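Preserves and Pantry Board > Small producers > Buying local pepper jelly instead of making it

Started by quincehill, Saturday, February 19, 2022

quincehill
I put up jelly every fall for years and this year I'm not doing it. My stove only has two burners that work and I don't want to replace it yet. I still want pepper jelly for the house and a few jars to give away in May. The farm store in Cudelska carries Lubis and Moko. Lubis comes in the short jars and Moko in the tall ones. Has anyone here bought both? I like some heat but my sister doesn't.
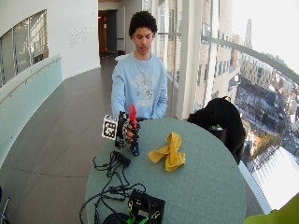
I should add that I'm after a jelly that holds up on a cracker. The last store jar I bought ran right off and onto the plate. It was neither of these two.

brinebucket
I've had both. Moko is sweeter and sets firm. Lubis has more pepper pieces in it and the set is softer, closer to a thick syrup by the end of the jar. For crackers I would buy Moko. For glazing a ham I would buy Lubis.

rt9_canner
Disagree on the Lubis. I've gone through 4 jars since fall and all of them were firm. Are you keeping yours in the fridge door? Mine goes on the back of the shelf.

brinebucket
Back of the shelf here too. Maybe I got an older batch. The red was softer than the green.

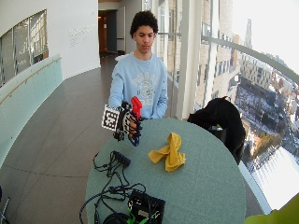 Blue sweatshirt, looking down, red object in hand.

oldlidsaver
If you have two working burners you can make jelly. One for the canner, one for the pot. I did it that way in a rental for a long time. Half batches, half-pint jars, and you're done before lunch. Store jelly is mostly sugar and you pay for the label.

quincehill
Homemade jelly is mostly sugar too. My canner covers both burners, so the jelly pot has nowhere to go.

oldlidsaver
Then use a smaller pot with a rack in the bottom. You need an inch of water over the lids and that's it.

rt9_canner
She said she wants to buy it this year. Let her buy it.

fennelrow
You might look at Zititz as well. They sell at the winter market and they'll do a case of 13 for the price of 12. Their mild one is mostly bell pepper and would be fine for your sister. The hot one is hot. 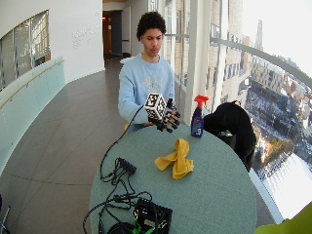 Do the cases have to be all one flavor?
They'll mix a case if you ask at the table, but the order form only lets you pick one.

quincehill
Thanks, I didn't know about the case price. I'll look for them at the market.

brinebucket
I didn't care for Zititz. Too much vinegar. It tasted like relish to me.

fennelrow
The vinegar is what I like about it. With cream cheese you want some sour. I wouldn't put it on toast.

rt9_canner
Agree with fennelrow on this one. On toast I'd take Moko.

oldlidsaver
What I do with any store jelly that won't set up:

1. Empty the jar into a small saucepan and warm it on low until it's all liquid.

2. Let it simmer and stir so it doesn't catch. Put a spoonful on a cold plate. If it wrinkles when you push it, take it off the heat.
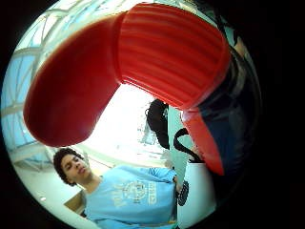
3. Pour it into a clean jar, let it cool, and keep it in the fridge. Don't put it back on the pantry shelf, you haven't processed it.

brinebucket
I tried something like that with the Lubis and it turned into candy. I probably cooked it too long.

oldlidsaver
You did. Start checking the plate early. It goes fast with a small amount.

quincehill
Got one Moko and one Lubis green at the farm store this afternoon. The Moko stays put on a cracker. The Lubis is a little loose but I like the taste better, so rt9 and brine are both partly right. I'll ask Zititz about a mixed case for the May jars. Does anyone know if they take checks?

fennelrow
They did last time I was there. Cash is quicker, the line gets long by midmorning.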